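Gitunon Shared Workshop – Members' Forum
Home builds > Arms and grippers
Print this thread | E-mail this thread
Shares: 4 | Comments: 6

Gripper approach height for the Royer build

c_gillies
Members are advised that the arm for bench 2 has reached the simulation stage. Before any motors are ordered, I would welcome comments on the approach height. The present setting brings the fingers in from above the cylinder and stops 30 mm short of the table. The program for the real arm will be taken directly from the simulated one.

rosalba.marras
I wish to record a concern. At 30 mm there is little allowance for a table that is not level, and the table in our workshop is not level. I would ask that the figure be raised until the top has been shimmed.

bastien_c
I respectfully disagree with the previous member. Raising the stop would place the fingers too high on the cylinder, and the grip would suffer. The table should be corrected first. I am able to lend a machinist's level until June.

a.rey
Could Callum please confirm whether the coloured tabletop is to be kept? In my view a plain grey surface would make the simulation easier to judge by eye.

c_gillies
The tabletop colours will be kept for the present. I have changed them between runs so that the vision program does not come to depend on one background, and a plain grey will be included in the next set.

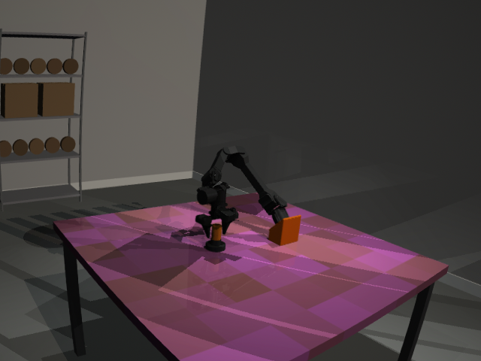 The run length is set at 2,000 attempts, with the cylinder moved a small distance each time. I will post the failures in full, as the successes tell us very little about the approach height. Rosalba's point about the level is accepted, and a tilted table will be added to the program.

rosalba.marras
Thank you. I withdraw the request to raise the stop, provided the tilted runs are posted before the order is placed with Tarar. I remain of the opinion that the real table should be shimmed.

loic_fleury
The bench is booked for this build on 25th February. Bastien, kindly bring the level and leave it in the drawer under the vice.

Print this thread | E-mail this thread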